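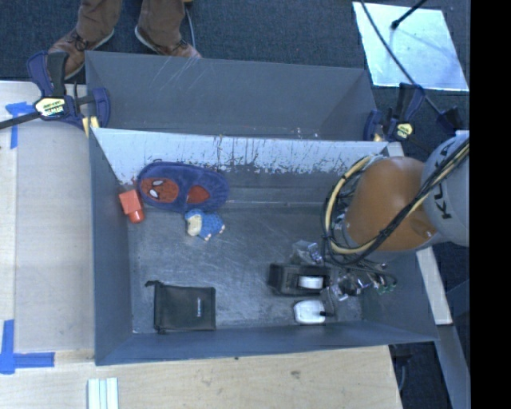 Can a machine tidy up yet? A report on picking, sorting and putting away

Ghazal Shojaei
Project report, submitted 7 May 2020

1. Why I picked this topic

My parents run a small variety shop, and every week somebody has to go through the returns tub. It holds whatever customers brought back and whatever fell behind a shelf, all thrown in together. I have done that job since I was tall enough to see into the tub. When our class was asked to choose a claim about automation and test it, I chose the one I hear most often at the shop counter, that a robot will be doing this sort of thing "in a couple of years".

The claim is old. My uncle says he heard it when he was at school. I wanted to know what is different now, if anything, and whether a person who pays wages in a shop or does the laundry at home should plan on it.

2. What counts as a chore

Most of what people call a chore starts with a pile. Before you can fold, shelve, wash or bin something you have to get it out from among the other things. The industry name for this is bin picking, and it is usually demonstrated with one arm, one bin to take from and a second bin to drop into. I treated that as the smallest honest version of the job. If an arm can't empty a bin of mixed goods, it isn't going to clear a kid's bedroom floor.

I also decided that the mix matters more than the number of things. A bin with a black drawstring pouch, a tape dispenser, a crumpled clear package and a little toy is a fair test. A bin of identical boxes is closer to what factories have handled for years, and I don't think it tells a household much.

3. What I did

I did three things. I timed people sorting a tub of mixed goods at the shop. I watched every demonstration video I could find from the companies on my list and kept notes on what was left out. And I wrote to two of the companies with questions.

For the tub test I used 45 objects from the returns shelf: soft toys, slippers, packaged batteries, stationery, a few things in clear plastic. Five people took part. They had to move every object to a second tub, one hand only, one object at a time, which is a handicap nobody works under but is fairer to an arm with one gripper. All five finished. The slowest was my grandmother, who stopped to read a label, and I left her time in.

4. What the videos show and what they leave out

I logged nine videos. The firm I looked at hardest was Remeo, which sells a picking system to warehouses and whose website says it is "ready for real clutter". In its main video the arm takes one item after another with no trouble. The picture is cut several times. The clock in the corner disappears after the first cut and doesn't come back. There may be an innocent reason for that, but I can't use a video with no clock as evidence of speed.

Holanda, which makes a home helper on wheels, shows it picking up socks from a bare floor. The socks are all balled. Anyone who lives with other people will see the problem.

Trirkora was the most open of the three. Its video includes failures, and it gives a figure of 3059 attempted picks over the trial. It doesn't give the number that worked. I wrote in August to ask and was told the results were "very encouraging". I wrote again and got the same sentence.

5. Where the difficulty sits

From the reading I did, four sorts of object keep causing trouble.

Clear plastic. A crumpled clear wrapper throws bright reflections back at a camera, and many depth cameras see either nothing or a shape that isn't there. A shiny metal floor under it makes matters worse.

Soft things. A plush slipper has no fixed shape. Squeeze it at one end and the rest flops wherever it likes. Suction cups have trouble with fabric because air leaks through it.

Flat things. A cloth pouch lying flat against the bottom of a bin offers very little for fingers to close on. A person pinches up a fold without thinking. The usual advice in the papers I read is to use suction, and that brings us back to the fabric problem.

Things at the walls. An object pushed up against the side of a bin leaves room for a finger on one side only. The gripper also has to avoid hitting the wall, and an arm that is bulky near the wrist, with cables around it, can't always tilt to the angle it would like.

None of these is impossible, and I found research groups reporting progress on all of them. But they tend to be reported one at a time. Our returns tub has all four on most days.

6. The part about setup

I did not expect this to be my main finding. Picking setups need a lot of fixing in place. Bins are held with clamps so they can't slide. Positions are marked with tape. The arm is mounted, the cables are tied back, and a person is usually not far off. That is sensible engineering and I have no complaint about it. It does mean the room has been arranged for the machine, and a kitchen or a shop counter can't be. Our tub gets kicked.

Trundodico, a local distributor that rents out picking cells, answered all my questions by phone and was frank about this. The fellow I spoke to said most of his customers' money goes into everything apart from the arm.

7. Limits of this report

I have not tested a robot myself. My five sorters were mostly relatives. I can read English papers only, and I relied on companies' own videos, which are advertising. A student with access to a lab could do better, and I would like to see the tub test run properly on an arm, uncut, with the clock showing.

8. My answer

Not yet for the home, and only partly for the shop floor. Where goods are rigid, boxed and much alike, an arm bolted down in a fixed spot can earn its keep – the warehouse people I read about seem happy enough. For a mixed tub, I would want to see one emptied to the last object, including whatever is flat in the corner, with no cuts. None of the nine videos showed that. Mum has asked me to do the returns again on Saturday.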